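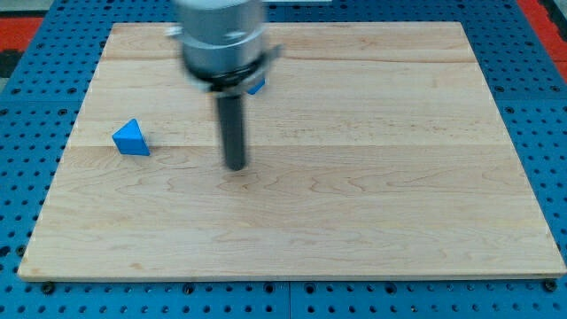

Oil keeps soaking into my maple board

Skye Sutherland
I sanded my maple board and put on 2 coats of mineral oil. By morning it looked dull again. Do I keep going or did I sand it wrong?

plivico47
Keep going. Mine took 4 coats the first week, then one a month. Wipe off what's left after a few hours.

Rudby
What grit did you stop at? I go to 220. Don't use olive oil - it goes rancid.

jokia_m
I just use walnut oil. Never had a problem.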